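Ticket: Derkero wrist camera kit, outlines around parts and cable in view
Product: Derkero wrist camera kit
Reported by: Čestmír Urban, Merkerach
Handled by: Matěj Jelínek, Derkero support
Status: Waiting on customer

Reported problem

We have had the kit on trial since July. Mounting and cabling gave us no trouble. The complaint is about picture quality at close range. Hard edges come through with a bright white line along them, and our contour step picks up the line as well as the real edge. On screw heads the ring is worse and has a faint red fringe. We want this sorted before we decide on the second kit. 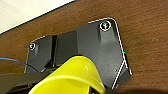

Last updated: 2019-02-15

Reply from support (M. Jelínek)

Thank you. The white line along the dark gray base on the wood is an artifact of edge sharpening. The kit ships with sharpening set to 80, which is too high for matte plastic at short distance. The colored fringes are a separate matter. You have red at the two screws and dark blue along the top of the yellow part, and sharpening makes both easier to see without being the source of them.

Please try the following:
1. Stop the arm program and open the camera page.
2. Set sharpening to 22 and save.
3. Leave exposure and white balance alone for now.
4. Power cycle the camera. A restart from the camera page does not reload the saved value.
5. Send us the settings export.

Reply from customer (Č. Urban)

Step 4 was the one we missed. We had lowered the value last week and only restarted from the page, so the old setting stayed in use.

Second question, same ticket if that is all right. Our task is picking up the thin blue cable, and the planner keeps offering grasp points on shiny metal nearby. The chrome rod and the latch plate are the usual ones. Kollár lighting panels did not help — they moved the reflections to a different spot. 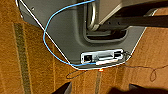 Cable over gray panel, chrome latch plate at lower center

Reply from support (M. Jelínek)

Same ticket is fine. The metal reflects in bright white, and the default grasp filter ranks by contrast alone. Turn on the color mask in the planner and sample it from the cable where it crosses the gray plastic. Keep the sample away from the latch plate. The ribbed carpet should not need a mask of its own, but tell us if you get grasp points on the stripes.

The red and blue fringing has gone to our optics people in Vedthorpe. If they want the lens back we will ship a replacement first.

Open items
— Settings export after power cycle (customer)
— Planner log with color mask on (customer)
— Answer on fringing (Vedthorpe)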